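Banlow Shared Workshop
Two-Arm Build Group, minutes of the August meeting

Present: Thắng Đào (chair), Sunita Goel, Huguette Cordier, Somkiat Phetsri (minutes)
Apologies: Santosh Sachdeva
Meeting opened 7:10 p.m.

1. Previous minutes
Accepted with one correction. The spare wrist bearings are on the shelf above the lathe and were wrongly listed as on order.

2. Budget
Balance stands at 2,681. Sunita has paid the Galanis invoice for the motor drivers. The 80 for cable sleeving comes out of the next period. Huguette asked that receipts be put in the folder the same week. Agreed.

3. Right arm
The padded covers are back on after the shoulder work. Two fasteners on the forearm had backed out and were reset with thread locker. Somkiat reported that the elbow still drifts under load when held out for more than a few minutes. The current limit on that joint was raised last month and he does not want to raise it again. Thắng will log joint temperature over a full session before any change is made.

The hand closes evenly at low speed. At full speed the thumb arrives late and soft items slide toward the fingertips. Sunita thinks this is a timing fault in the hand controller. Somkiat suspects tendon slack. Both to be checked, slack first.

4. Cloth into basket task
Work continues on the pick, lift and release sequence with the mesh basket on the white table. The release point is still set by hand at the start of each session. Huguette proposed taking it from the basket rim so the basket can be moved between runs. Thắng noted that the mesh walls give poor depth readings and asked that the solid floor of the basket be tried as the reference. Huguette to test both.
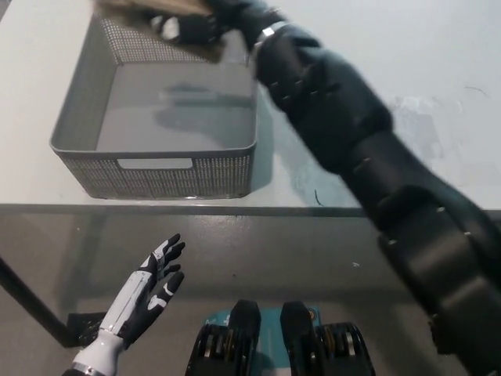
Item 4. Right hand with the cloth at the back of the basket, left hand open.

Discussion of the left hand followed. It takes no part in the current sequence and is parked open. Sunita would like it to steady the basket by the front wall, using the handle cutout. Thắng prefers to finish the one-handed version first. Left open until the release point is settled.

Lift speed stays at setting 5. Setting 8 was tried on the bench without a cloth and the wrist overshot.

5. Software
The Juvness branch has been merged. Log files now carry the joint names in place of channel numbers, and old logs will not load in the new viewer. Somkiat has kept a copy of the old viewer on the workshop machine. Camera calibration must be rerun after any work on the head mount. Huguette will add this to the startup sheet.

6. Safety
The stop button lead is too short to reach the far side of the table. Santosh offered by email to make a longer one. Accepted. Until it is fitted, the operator stands on the button side and no one reaches over the table with the drives on.

7. Any other business
Gutex has asked for its clamp set back. Thắng will return it.
The table top needs cleaning before the next calibration.

Actions
Thắng: elbow temperature log; return clamps.
Sunita: hand controller timing, after the slack check.
Huguette: rim and floor reference tests; startup sheet.
Somkiat: tendon slack; clean table.
Santosh: stop button lead.

Meeting closed 8:25 p.m.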